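December, workshop notebook, geometry bench

Started before lunch and wrote this up after, with tea, so the order is a little loose. Dariusz, if you are reading this to find out what happened to the good compass, it is in the drawer with the protractors and it is fine.

The plan for the month was to get the centroid unit into a shape where someone other than me could teach it. We have the proof on paper (three medians, one common point, each median split two to one) and we have had it on paper for a long time. What we have never had is a warm-up that lets people feel the result before we prove it. Aniela has been after me for one ever since the Cindard sessions, where half the room could recite "two to one from the vertex" and then measured from the wrong end.

Cardstock triangles

Cut a big scalene triangle first, on purpose. Equilateral ones are lovely to look at but they hide everything, because the medians, the altitudes and the angle bisectors all land on top of each other and people go home thinking these are the same thing. The scalene one pulls them apart nicely. I drew the medians in pencil and the altitudes in red, and you could see from across the room that they meet in different places.

One median came out at 600 mm on the large sheet, which I was very pleased with, since it splits into 400 and 200 and anybody can check that in their head. I would like to keep that triangle as the standard one for the unit. I have written LARGE SCALENE on the back and rolled it up in the Tandik tube, so please don't fold it!

Balancing it on a pencil is still the best part. It does want the blunt end of the pencil, and it wants stiff card. The thin stuff sags at the corners and then the balance point looks wrong even when it is right, and you spend ten minutes defending a theorem against a piece of limp paper.

Gervasio's question

Gervasio asked why the balance point of the whole sheet should be the same as the balance point of three equal weights hung at the corners. I gave him a quick answer and then thought about it all through the washing up, and I don't think my quick answer was much good. Better version, for the notes:

Slice the triangle into very thin strips parallel to one side. Each strip balances at its own middle, and all those middles lie along the median to that side. So the balance point of the sheet is somewhere on that median. Do the same with the other two sides and it has to be on all three medians at once, which leaves only the centroid. For the three weights, pair up two of them first. Together they balance at the midpoint of their side, and that midpoint now carries a weight of 2 against a weight of 1 at the far corner. The balance point sits twice as close to the heavier end, and there is your two to one, with hardly any algebra.

I like the second half so much that I am tempted to teach it first. Danai says wait, do the area argument first because they have already met areas, and bring in weights as a treat at the end. She may well be right. She has taught this to far more fourteen-year-olds than I have.

He then asked whether the same thing works for a wire triangle, just the outline with no inside. It does not, in general. The outline balances at a different point, because the longer sides weigh more. I had to look that up and I am writing it here so that I don't have to look it up again - the point is the incenter of the triangle made by joining the three midpoints. A very pretty fact and a fine thing to leave as a stretch problem, with no pressure on anybody to finish it.
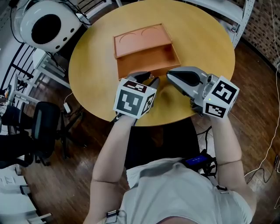
Area check

Cut along all three medians and you get six small triangles. They all have the same area, even though on a scalene sheet they look nothing alike, and people simply do not believe it until they see the numbers. I gave Tadeusz the Sobczak squared paper and asked him to count squares on a fresh triangle. His total for the whole thing was 965 squares, so each small one should be 965 divided by 6, a touch under 161. His six counts did not quite agree with each other, which I put down to all the part squares along the slanted sides. We talked over how to treat those and settled on this: more than half a square counts as one, less than half counts as nothing. It needs to go on the worksheet in plain words, near the top.

The reason they match is short enough to say out loud. Two triangles with the same height and equal bases have equal areas, and a median cuts its side into equal bases. Use that once on each side for the little pairs, then once more on the big halves, and everything falls out.

Still to do

Redraw the worksheet figure with the vertices lettered the same way as the proof. At the moment the sheet says P, Q, R and the proof says A, B, C, and that is asking for trouble.

Ask Aniela whether the Zetari handout on Ceva's theorem is still wanted. I would put it after this unit, with the medians as the easy case, all the ratios being 1.

More stiff card. Also a second blunt pencil.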